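Maxine Kereama
@mkereama
14/04/2026

Thread on joining wood to stone in kitchens: movement gaps, end grain, finish, and why so many wood inserts and trays fail at the corners. Long. Mostly about moisture.
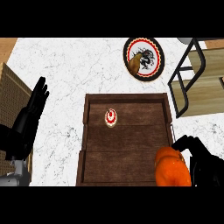 Dark wood tray on white marble with gray veining. Render.

1/ Stone and wood get specified together all the time now. They look good together. They do not behave alike. Marble in a heated room barely changes size across a year. Wood never stops changing size.

2/ The number that matters is moisture content, the weight of water in the wood as a percentage of its oven-dry weight. It follows the relative humidity of the room, with a lag. Thin boards follow in days. Thick ones take weeks or months.

3/ Along the grain, movement is close to nothing and you can ignore it for furniture. Across the grain you cannot. Flatsawn boards move most, quartersawn boards move a good deal less. Same tree, same room, different answer depending on how the log was cut.

4/ So the first question about any wood part touching stone is which way the grain runs and how wide the part is across it. Length is a layout question. Width is a movement question.

5/ Job from February, the Corrigan kitchen. Island top in marble, recess cut for a hardwood board, 111 mm across the grain. The drawing called for a snug fit on all four sides. I sent it back.

6/ The drawing came back with a gap of 1 mm per side and a note saying "tight tolerance per client." Sent it back again. The board was arriving from a dry shop into a room with a sink, a steamer and a dishwasher. It was going to grow.

7/ What we built: tight at the ends, where the wood doesn't move, and an open shadow gap along both long edges. The board sits on two cork strips and lifts out. The client has not mentioned the gap.

8/ People want to fill that gap with silicone. Don't. A narrow bead can't stretch or compress far enough, so it tears on one side in the dry season and collects crumbs for the rest of its life. If you must seal, make the joint wide and use backer rod so the sealant bonds on two faces only.

9/ Trays. The common failure is a solid floor glued into a rigid rim. Floor swells, rim doesn't, corner joint opens. Or floor shrinks, rim doesn't, floor splits up the middle. The maker gets blamed for bad glue. The glue was fine.

10/ Fix for solid wood: float the floor in a groove. One dab of glue at the center of each end, nothing along the sides. Leave room in the groove for it to grow. If you're building in a dry month, leave more.

11/ Fix for people who want to glue everything: use a veneered panel with a stable core. No shame in it. Duvura sells a decent one and the edges take banding well. You lose the ability to plane it flat in ten years. Most trays don't get ten years.

12/ Splitting the floor into separate boards works too, if each one is free to move. Movement is then shared over several joints and each gap stays small. Glue those boards edge to edge and you have one wide board again, with extra lines.

13/ Finish. No finish stops moisture exchange. It slows it. Film finishes slow it more than oil does. Whatever you use, do both faces. A tray with four coats on top and bare wood underneath will cup, and it will cup on a countertop where everybody can see it rock.

14/ Do the end grain twice. Then do it again. End grain takes up water many times faster than face grain and is usually where the first black stain shows up.

15/ Stone side of the joint. Marble is calcite. Acid etches it. Sealer helps with stains and does nothing for etching, because etching is a reaction at the surface and has nothing to do with absorption. I explain this on every job and I still get the lemon phone call.

16/ Less well known: some woods bleed. Oak, walnut and several tropical species carry tannins or dyes that move with water. Leave a damp tray on white marble overnight and you may have an outline in the morning. Feet solve it. So does wiping the counter.

17/ On feet: 3 mm is enough for air to pass. Felt holds water, so avoid it near a sink. Cork is better. Clear polyurethane bumpers are fine, but test them on an offcut first. Some leave an oily ring on honed stone. The ones from Zaddale did on my sample and I returned the box.

18/ Rust is worse than tannin. Steel screws in a tray base plus a wet counter gives you an orange dot that goes into the stone. Use stainless or brass, countersunk, and keep the heads off the surface.

19/ Hatsue Hirano (she does our stone templating) asks me to add: grit does more damage than moisture. A tray pushed across polished marble with one grain of sand under it will scratch. Pick it up. Don't slide it.

20/ Sanding order for tray floors, asked for last time. 80 only if the boards are uneven. 120, 150, 180. Raise the grain with a damp cloth, let it dry fully, then 180 again by hand. Going finer under oil gains you very little and under some finishes it hurts adhesion.

21/ Humidity logging. I leave a Funero logger in the room for a week before I cut anything. It's set to a reading every ten minutes, which comes to 1000 and change for the week. I look at the high, the low and the average. The rest goes in the job folder.

22/ If you can't log, buy a pin meter and measure the boards at delivery and again before you cut. If the two readings differ, wait. If the builder says there's no time to wait, get that in writing.

23/ Summary table won't paste here, so in text. Solid floor: float it. Panel floor: glue it. Inset board: tight on the ends, gap on the sides. Both faces finished. Feet under everything. No steel.

24/ Replies. Yes, bamboo moves too. It's a grass, glued into a panel, and it still takes on water. Treat it as solid wood for gap purposes.

25/ No, mineral oil will not make a board stable. It makes it look better and slows water for a short while. Reapply when it looks dry.

26/ Someone asked about epoxy-filled tops butted to stone. Different problem, mostly heat. Separate thread when I've finished the Corrigan pantry.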